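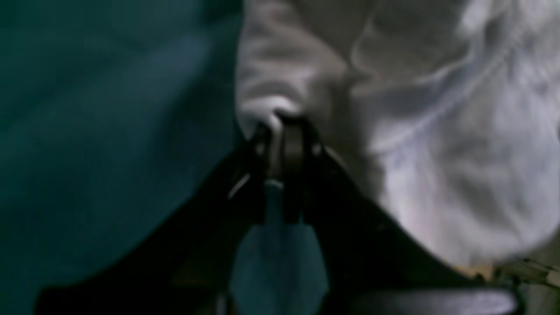
Wrist view, gripper closed on a fold of the cloth

Bad demos when teaching shirt folding by remote control

I'm recording folding demos on a two-arm setup with Druren. I have 200 so far, and in 31 of them I fumbled the first pinch and had to try again. Do I delete those or train on everything?

Eleni Stan

Keep the ones where you recovered cleanly - the robot will miss too and needs to see what to do next. Cut the ones where you stopped to think. Long pauses teach it to pause.

tunska_bench

I'd train on the 171 good ones first, then add the rest and compare.

herkdale

just record more, i did 3000
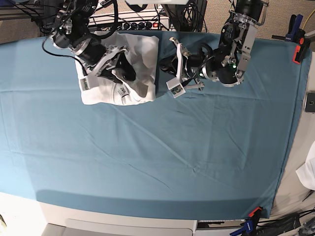 Should the shirt start in the same spot every time?

Start with one spot until the fold works, then move and turn the shirt a little between demos. If you never move it, the policy tends to fail as soon as the shirt is somewhere else.

um_folds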